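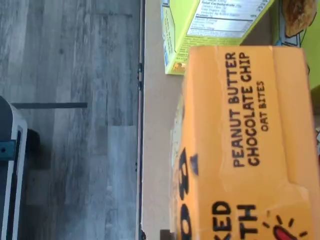 Home | Syllabus | Handouts | Readings | Contact
Print this page | E-mail this page

Food Packaging and Labeling, Unit 4
Handout: Reading the Carton
Instructor: Takumi Ogura, Randville Extension Program

Bring one empty snack carton from home to the Sunday session. Cardboard only, no film pouches. Flattened is fine if all the panels are still attached.

1. Names of the panels

The principal display panel is the one the shopper is most likely to see on the shelf. It carries the statement of identity (what the food is) and the net quantity. The information panel is normally the one directly to its right as you face the carton. Nutrition facts, ingredients, and the name and place of the manufacturer or distributor usually go there if they aren't on the front.

On a carton that can stand up or lie down, the designer has to pick one direction for the type. Lay an upright carton on its side and the flavor name runs vertically. Stores do this when shelf height is short, so check your layout both ways.

2. Flavor name and product name

These are two separate pieces of type and students mix them up. On the orange carton at the top of this handout, PEANUT BUTTER CHOCOLATE CHIP is the flavor, set in bold black capitals on two lines. OAT BITES is the product, set smaller on one line. The flavor takes up more room than the product. A line with several flavors often does this so shoppers can tell the boxes apart.

For your own carton, measure the height of the capital letters in both and write down the ratio. The Rillgate cracker sample we used in Unit 3 came out at 2 to 1.

3. Color

Black on orange holds up well in poor light. Fine type on a bright ground is harder to read, and the nutrition facts are commonly given a white panel of their own, as on the lime-green carton. Thin black rules separate the rows. Find "Total Carbohydrate" and "Protein" on your carton and note which rows have a percentage next to them.

4. Wear

Edges and folds go first. Ink scuffs where the board rubs against a shelf or another box, and creases show pale on a dark color. Keep small type away from the folds. In the Kettunen exercise, 45 of 693 cartons were set aside for scuffed lettering near an edge.

5. To turn in

- Sketch of all panels, unfolded, with each one named
- Letter heights for flavor and product name
- Copy of the statement of identity, word for word
- One paragraph on wear, up to 900 characters

Use the Tellarico worksheet for the sketch. Spare copies are in the tray by the door.

Contact the instructor | Copyright Randville Extension Program | Back to top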